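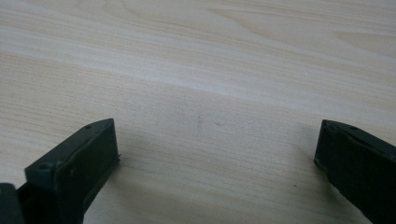 Faint pinkish-brown mark on a pale table top, how do I shift it?

Bianka Pálfi
I've got a light wood-grain table, very blond, almost cream, and there is a small thin mark near the middle. It's about as tall as a fingertip is wide. I can't tell if it's a stain or a scratch. Washing-up liquid and a damp cloth did nothing. The table came second-hand from someone in Farcombe, so I have no leaflet, and I don't know if the top is laminate or veneer. I'd like to sort it before my sister comes in February. What should I try first?

Judit Major
Find out what the top is before you put anything strong on it. Look underneath and along the edges. If the grain carries on over the edge in a separate strip and the underside is plain chipboard, it could still be either, so compare the pattern in a few places. Laminate is printed and often repeats.

Then run a fingernail across the mark. If the nail catches, it's a scratch and cleaning won't help. If it's smooth, mix bicarbonate of soda with a little water, leave it on for 2 minutes and wipe off with a soft cloth. Don't scrub. On veneer I'd skip the bicarb and use a proper wood cleaner, tested somewhere hidden first.

Polum612
Magic sponge. Took felt tip off ours.

Judit Major
Go easy with those, they are a fine abrasive and can leave a dull patch on a shiny top.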